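3.2 Entry fees and repeat participation

The second part of the survey dealt with charity golf days run by trade and professional associations. Organizers at Flutcombe and Cokley sent a short form to everyone who had played in the previous season, 582 people in all, and 217 forms were returned complete. Items covered the entry fee, who paid it, the number of earlier events attended, and whether the player knew where the money went. Forms with no answer on the fee were left out.

Players whose employer paid the fee were more likely to return than those who paid for themselves, but they were less able to name the scholarship fund the day supported. The same pattern was found at both clubs. Bainbridge's earlier work at Plallodgate reported a similar gap, although that event used a team fee and the two sets of answers are not fully comparable.
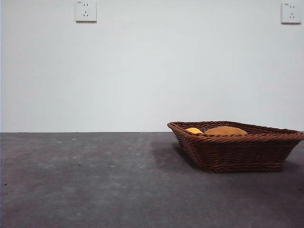

Figure 3. White wall with socket outlets above a dark gray surface.

Sponsors were interviewed separately in February. Of the 17 companies approached, 14 agreed to take part. Most treated the hole sponsorship as a staff outing first and a donation second – a view that the organizers had not expected. Three asked for a shorter format, and one, Escobar, had already moved its support to a nine-hole evening event. Fee levels were raised by only two sponsors and are taken up again in Section 4.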